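Student Projects > Clidemel Gripper > Set-up Guide > Section 4

Section 4: Setting Up and Recording the Breakfast Table Task
Reading time: 4 minutes
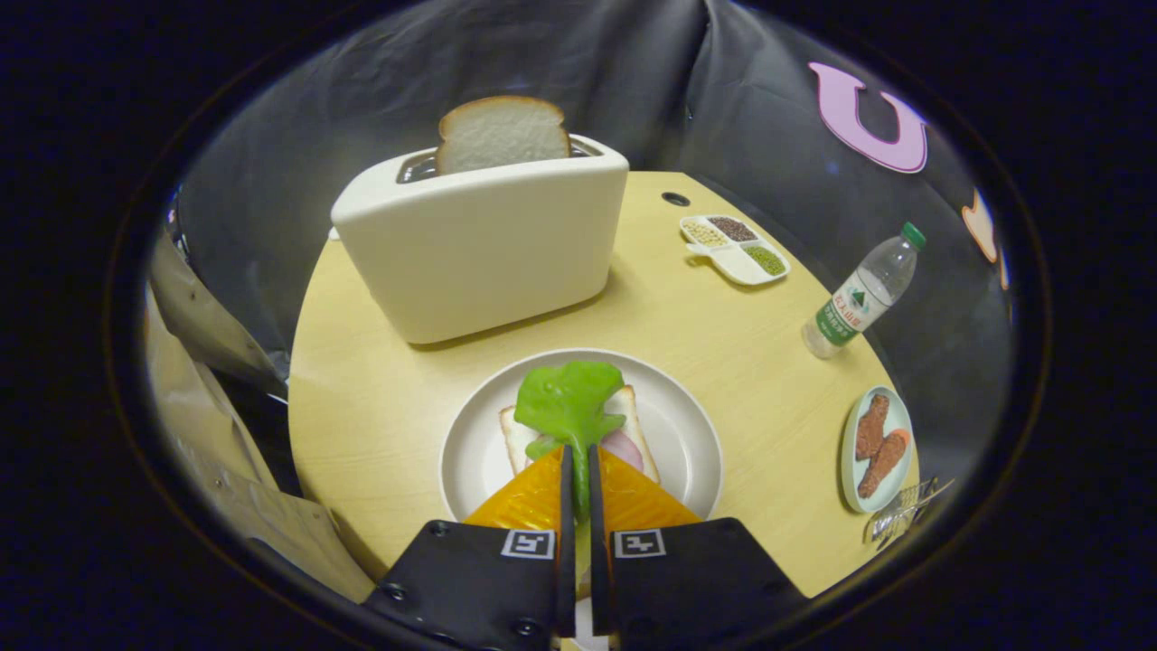 4.1 Scope of this section

This section applies to all members of the Robotics Club who use the Clidemel hand-held gripper for the breakfast task. It covers the laying of the table, the checks made before recording, the recording itself and the return of equipment. Assembly of the gripper is dealt with in Section 2, and calibration in Section 3. Members who have not completed both sections must not start here.

The task consists of handling the parts of an open sandwich (bread, lettuce and ham) on a round plate, with other items left standing on the table. Each member is expected to submit 12 accepted recordings before the November assessment.

4.2 Before you begin

1. Sign out one gripper and one memory card at the Zadholm workshop desk. Write the number of the card beside your name.

2. Check that both finger pads are firmly seated on their bases. A pad that moves when pressed lightly from the side must be refitted as described in Section 2.

3. Inspect the square marker on each finger base. Both markers must be flat, clean and free of scratches. Wipe them with a dry cloth only.

CAUTION: Do not use alcohol or screen cleaner on the markers. The print will smear, and the whole base will need to be replaced.

4. Confirm that the card has at least 200 free minutes. If it does not, exchange it at the desk. Members may not delete files from a card themselves.

4.3 Laying the table

1. Hang the grey cloth behind the round table. Creases are acceptable. Gaps through which the room can be seen are not.

2. Place the large white plate towards the front of the table, within easy reach of the gripper.

3. Place the toaster behind the plate and to the left, with one slice of bread in the slot.

CAUTION: The toaster must remain unplugged at all times during this task. Its lead is to be kept behind the table, where it cannot be caught by a sleeve or by the gripper.

4. Set out the remaining items towards the right: the divided dish of beans, the water bottle and the small oval plate. The bottle may stand or lie tilted, provided that its cap is closed tightly.

5. Lay one slice of bread on the large plate. Add the lettuce and the ham. The lettuce should cross the middle of the bread, and the ham should be tucked partly under it.

NOTE: Do not measure the positions or mark them on the table. Small differences between one recording and the next are wanted, and sets in which every item stands in the same spot will be returned.

4.4 Recording

1. Stand facing the table and hold the gripper with the pads pointing forward. Close and open the fingers fully, twice. The software uses this movement to find both markers.

2. Start the recording in Aketti and wait for the single tone.

3. Bring the gripper to the plate at a steady pace. Avoid turning the wrist sharply during the approach.

4. Carry out the action named on your task card. Close the pads only as far as is needed to hold the item. Lettuce tears easily, and a torn leaf must be replaced before the next attempt.

5. Withdraw the gripper, hold it still for a moment and stop the recording.

NOTE: Keep your free hand away from the table throughout. If it enters the picture, stop, discard the attempt on the log sheet and begin again from step 1.

If the software reports "marker lost", look first at the lighting. The lamp should fall on the middle of the table, and the light on the desk should be no lower than 800 lux on the club meter. If the warning is repeated, open and close the fingers slowly and check that no food is covering a marker.

4.5 Food and cleanliness

Food used in this task is not to be eaten, either during the session or afterwards. Members with a food allergy should speak to the club supervisor, Najwa Rizk, who will assign the Akanda block task in its place. Bread and ham are to be thrown away at the end of each session. The beans may be kept in their dish and used again.

Wipe the pads with a damp cloth between attempts. Grease on the pads reduces grip and will spoil the later recordings in a set.

4.6 Returning equipment

1. Stop the software and remove the card.

2. Clean and dry the pads, and place the gripper in its case with the fingers open.

3. Hand in the card with the completed log sheet. Attempts that failed must be listed as well as those that succeeded.

Damage of any kind is to be reported on the same day. Section 5 explains how recordings are reviewed and how a rejected set may be submitted again.

Section last revised: 2020-10-29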